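Home Shop Care Guides FAQ Contact

Wire Hangers: Your Questions, Gathered Up
by Rochelle Kasprzak, Clamden Closet Goods

Can I really keep using thin wire hangers?

Of course you can! The coated kind are kinder to shirts than the bare ones from the cleaners, and a light blue one is so easy to spot at the back of a dark closet. Lay yours flat on a table now and then and look it over.
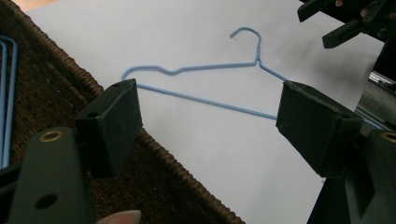 If the coating has split anywhere, retire it, and if a shoulder has only drooped a little you can usually coax it back with your hands.

How do I stop the spares from tangling?

Give them a shallow tray and lay them down one at a time, flat, instead of dropping in a whole bunch. I resisted this for years - I had a shoebox, and I was fond of it.

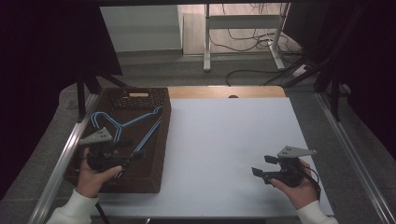
Leltine wrote in to say that a tray is fine for a few, but with 90 hangers she would much sooner have a rod. She's right, and for a big household I'd do the same. The tray is for the handful you reach for on laundry day.

What if two have already hooked together?

Don't pull. Put the pair down on a plain, pale surface where you can follow the wire, then slide one neck slowly away from the other.

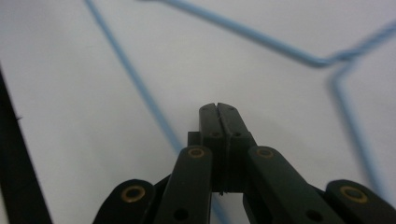

Which way should the hooks face?

Pick a direction and stick with it. A brown woven basket like mine has room for hangers to lie overlapped, bars slanting a bit. 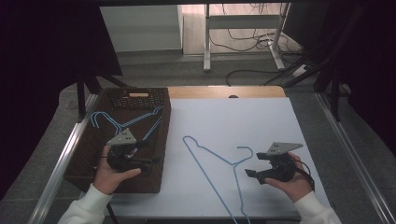

I turn my hooks to the left, out of pure habit, and my sister turns hers to the right, and we both get the ironing put away.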